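Progress report, caffeine and sleep supplement review
To: Ohemaa Abubakari, Dogbe
From: Joana Pinheiro
June 8, 2022

Extraction is complete for eight of the nine trials in scope. The last reports melatonin doses in a unit we could not convert, and Omprakash Bisht has written to its authors. Three trials gave no washout period between arms and were rated high risk of bias. Pooling of sleep onset data is on schedule. Side effect reporting is thin, with headache the only item coded the same way throughout.

Spending is within budget. The request for a second statistics license is still open. Draft tables will follow in July.
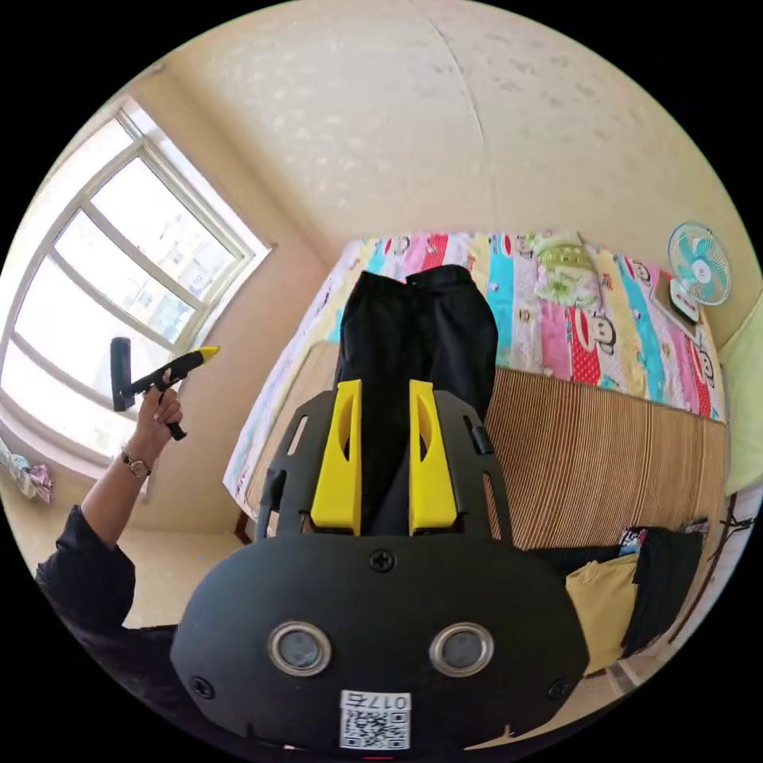
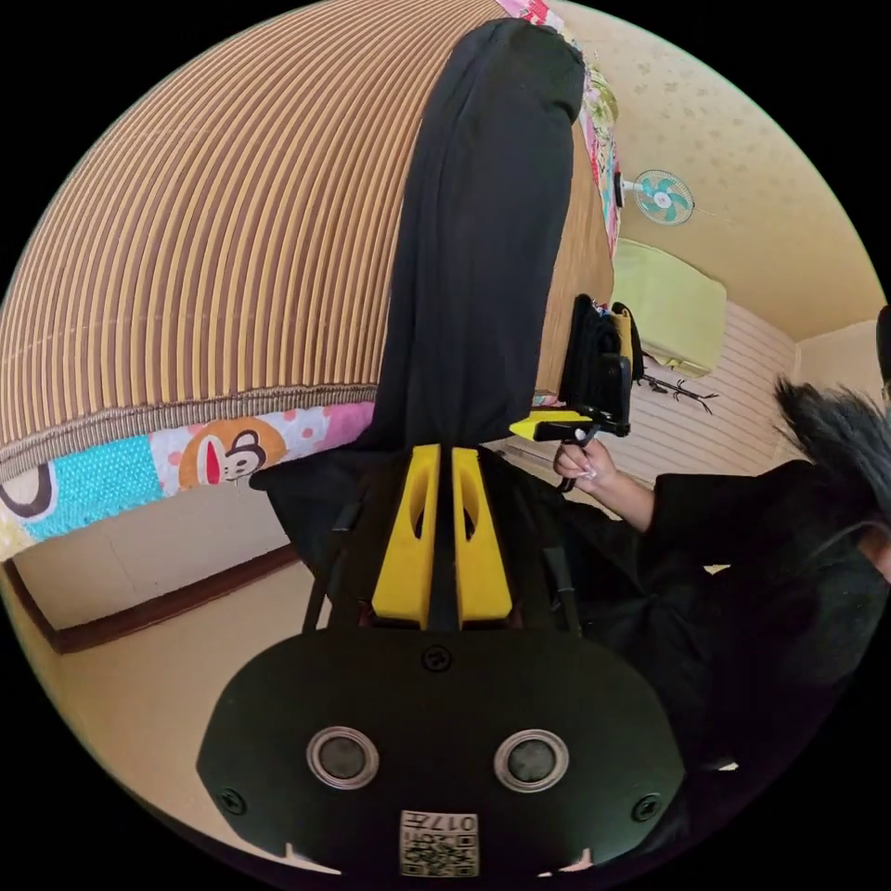
Black trousers at the bed; striped woven mat and printed quilt.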